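## 3. Site and method

Fondlow packs small household goods for online sellers. Until October the packing room had eight people on one shift, all working by hand. Management then began preparing to move part of the packing to robot arms, and asked staff to record their own hand work so that the arms could be trained on it. Our group studied what this did to the jobs of the people in the room.

We interviewed four packers and the shift lead, Tamara Holovko, and read the task sheets used for recording. Interviews were done by Mei-kuen Wu and Sang Phan. Vinh Võ coded the notes. Names of packers are left out at their request.

## 4. Findings

### 4.1 The recording task

A packer on recording duty wears a gripper on each hand and repeats a short task from the sheet: pick up a box, set it down, move it onto another item, return it. The marker cubes on the grippers give the position of each hand. One sheet lists 38 tasks, and a full set is 500 recordings. Items on the table are changed between sets so that the data does not come from one layout only.

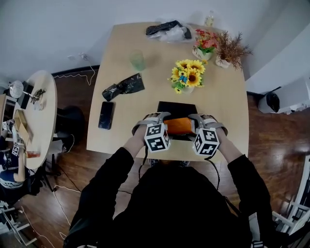

Packers said the movements are slower than normal packing. Two of them had been told to repeat a set because they worked at their usual speed. One described the first week as "learning to be clumsy on purpose." The shift lead disagreed with this wording and said the pace is set by the task sheet.

### 4.2 Changes in the work

Recording is done seated. Packing is done standing, and three of the four packers named this as the main benefit. The same three reported sore wrists in the first weeks. Breaks were then made longer, and the complaints dropped according to the shift log – we did not see the log for the whole period.

Pay did not change. Packing has a bonus tied to output, and recording has none, so a packer who spends half a shift recording can earn less that day. Fondlow now pays a flat amount in place of the bonus. Two packers considered it fair, one did not, and one had no opinion.

### 4.3 Views on replacement

All four packers understood that the recordings are meant to let a machine do part of their work. None had received a written statement on future staffing. Holovko said no positions would be cut, but could not say for how long this holds.

## 5. Limits

The sample is small and comes from one shift. We did not observe the arms in regular production, so nothing in this report measures their output. Tươi Đặng checked the interview notes against the audio and corrected two quotations.

Draft submitted December 22, 2019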